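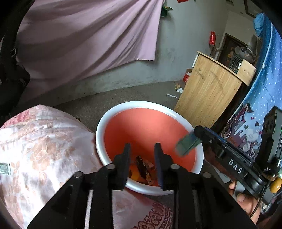
The bucket, red inside, wrappers at the bottom.

One-bucket tidying, for rooms that got away from you

Posted Jun 22, 2025

Quick one, I have bread in the oven.

Small stuff is what makes a room look bad. Wrappers, packets, little flat bits that came out of something. You clear the big things and it still looks a mess. So - one round plastic bucket or basin, middle of the floor, everything small goes in. No sorting yet. Sorting is where I used to stall.

Wide rim is better than tall sides. You can drop things in without bending right over it. Mine came from the market at Sarnthorpe, cheap, and I've bought two more since. A bright inside helps more than you'd think, dark scraps show up against red or orange and you don't tip out a screw or a good button with the rubbish. Grey buckets, no. Lost an earring back that way.

Set a timer, 17 minutes. Stop when it rings even if your not done. Second round after tea if you can face it.

Order I do it in:
Floor first, along the walls.
Then under the desk chair. Roll the chair out, dont reach round it.
Then window sills and the shelf by the door.
Bed and sofa last, shake the covers toward the bucket.
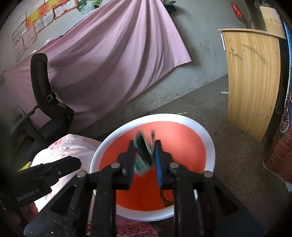

Soft things stay out of the bucket. Cloths, sheets, anything with a nice border - they go in a sack or over a chair, because one leaky sauce packet and that's a soak overnight. Sheets hung up as a curtain or a divider, lift the bottom edge before you sweep. Fluff loves a fold.

Sticks, canes, broom handles: lay them flat by the wall till you're finished. Leaning ones fall over, always onto something.

When the bucket's a third full, stop and sort. Newspaper down, tip gently. Foil and plastic wrappers in the bin. Anything that looks like it came out of a gadget goes in a jar with a lid, keep till September, then take it to the electricals bin if no one has asked. Batteries separate, never in with the wrappers.

Washing the bucket - warm water, squirt of soap, old brush round under the rim where the crumbs stick. Sticky patch from sweets? Bicarb paste, 8 minutes, wipe. I tried the Dredix spray as well, fine, smells strong, I went back to bicarb. Dry it upside down but prop one side up or it sucks onto the floor.

Liners: I use about 100 a year of the small ones, for the bin not the bucket. Don't line the bucket, the bag slides down and eveything ends up underneath it.

Next time, jar labels that don't peel.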